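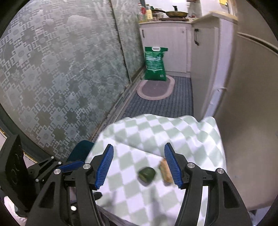

The Vegetable Drawer Has a Subscription Now

Food & Kitchen / Features / Eating at Home

Recipes Features Reviews Subscribe Sign in

The box arrives on the step before breakfast, and it weighs more than I want to carry. Inside there is kale, a head of something that may be kale's cousin, four kinds of squash and a card telling me I have rescued them. I wasn't aware they were in danger.

I signed up for two of these vegetable services in October, Nimari and Zustadetti, partly out of guilt and partly because people at parties kept bringing them up. Both say they take produce that supermarkets turn down for being the wrong size or shape. Both say I will save money, eat better and throw away less. I have been told I would do those things by a juicer, a bread machine and a gym.

The money claim is the easiest to test. Nimari's sign-up page promised prices well below the store. It didn't say which store. I took my first box's contents list to the supermarket nearest my apartment and priced it shelf by shelf. The box won on squash and herbs. It lost on carrots, onions and potatoes, the things I buy every week without anyone's encouragement. Add delivery and it lost overall. A customer service agent wrote back to say I should compare it with organic prices. Half the items in the box weren't labeled organic.

Then there is the matter of the ugly vegetables. I had pictured carrots with legs. What came was ordinary produce, a little small, with one bent zucchini on top where I would be sure to see it. Growers have always had somewhere to send the odd-looking stuff: soup, sauce, juice, frozen mixes, animal feed. A crooked carrot that goes into a can of soup hasn't been wasted. Neither company would tell me how much of its produce would otherwise have been thrown out. Zustadetti sent a link to its values page.

Zustadetti also has an app that keeps score. By the end of the month mine said I had saved 1,447 gallons of water, a figure it raised each time a box was delivered, whether I ate what was in it or not. I let a bag of chard go to slime as a kind of experiment (fine, I forgot it). The score stayed where it was. The app congratulated me the next morning and offered me a badge if I added Pletus, its line of dips.

What does get wasted, by most accounts and certainly by mine, is food that has already reached somebody's kitchen. A surprise box seems an odd cure for that. I can plan a meal around broccoli I chose. I am much worse at planning one around three bunches of radishes and a celery root, on a night when I get home late and there are eggs.

I'll give the boxes this much: I cooked greens more often. I found that almost any of them will turn out well if you boil them briefly in salted water, squeeze them hard and fry them with too much garlic. I ate them on toast, in rice and cold from the fridge. That habit has lasted. It would have cost me the price of a bunch of greens to start it.

Canceling Nimari took one click. Canceling Zustadetti took a phone call, a survey and an offer of a free box, which I turned down, and which came anyway. The squash is still on the counter.

Contact us | Advertise | © Byun Magazine | Back to top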